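Gallby Opens Fena Table Settings to All Stores

CHARBONNEAU, May 13, 2024 — Gallby, the tableware and dining furniture company, will begin selling its Fena line in all of its stores this October. Fena was first offered in two stores as a trial.

The line covers flatware, woven placemats and dining tables. Each piece is sold separately, and the flatware also comes in a five-piece setting. The table knife has a long curved handle, a narrow neck and a satin finish.

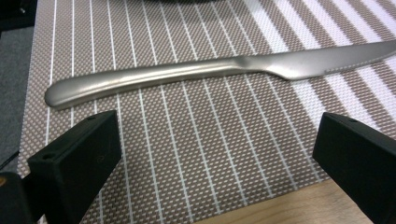

Stainless-steel table knife on a woven placemat with white stripes.

Fena placemats are made for Gallby by Jivumov, a weaving mill that has supplied the company for seven years. They can be wiped clean with a damp cloth and stored flat or rolled.

The dining tables are finished in pale tones to go with the brown and white of the mats. The grain is left showing, so tops differ from one table to the next — buyers who want to choose their own can do so at the Charbonneau store. 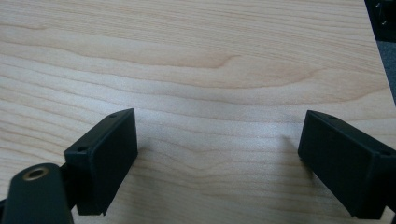 Ordering and Availability

The first 100 tables can be reserved in stores starting today. Flatware and placemats will not need to be reserved. Price lists and care sheets are available at the service desk in every Gallby store.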